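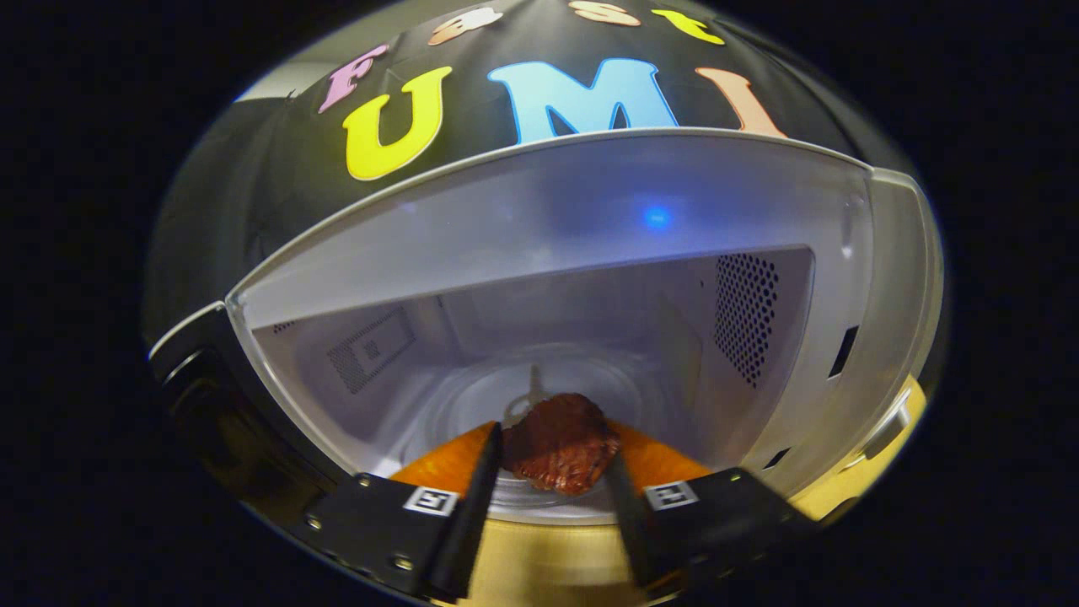 Gavurstead to start curbside pickup of small appliances in October

GAVURSTEAD – Households in Gavurstead will be able to leave microwaves, toasters, kettles and other small appliances at the curb starting in October, under a pickup service approved by the town council this week.

Residents will have to book a pickup in advance, by phone or through the town website. Each household gets 2 free pickups a year. After that the charge is $20 per visit, no matter how many items are left out, as long as each one can be lifted by a single person.

The town's only option until now has been the transfer station on Festau Road, where small appliances are accepted on weekday mornings. The station took in 315 microwaves last year, according to the public works department. The department said many more were left beside apartment dumpsters or on the side of the road, and that crews answered 113 calls for dumped appliances over the same period.

Stillora, a hauling company with a yard in Maldonado, will run the pickups under a one-year contract. Its trucks already collect mattresses and yard waste in the town. Working appliances will be set aside for resale at the company's yard, and the rest will be taken apart for metal, wire and glass.

Items must be at the curb by 7 a.m. on the day of the booking. Glass turntables should be taken out and wrapped in newspaper, and cords should be taped to the body. Doors on microwaves and toaster ovens should be taped shut.

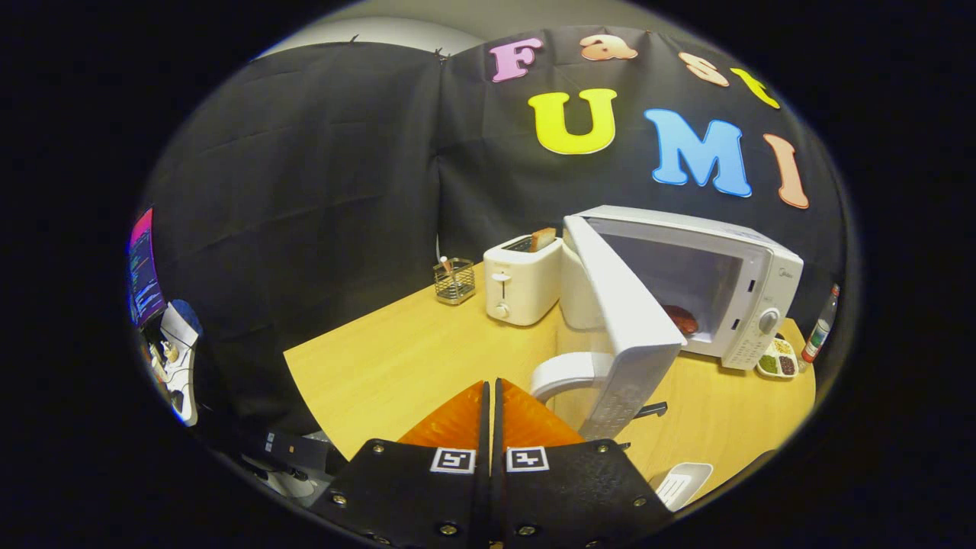

Tenants in the apartment blocks near the rail line had asked for a shared drop-off point instead, and one of them told the council that booking a truck for a single toaster made little sense when there were eighty units in the building. The council did not change the plan, but asked public works to look at a monthly stop at larger buildings and report back in the spring.

Refrigerators, air conditioners and dehumidifiers are not covered. Those still have to go to Festau Road, where the coolant is removed before scrapping – the fee there stays the same. Televisions and computer monitors are also left out of the new service.

Bookings open in September. A printed guide will go out with the next water bill.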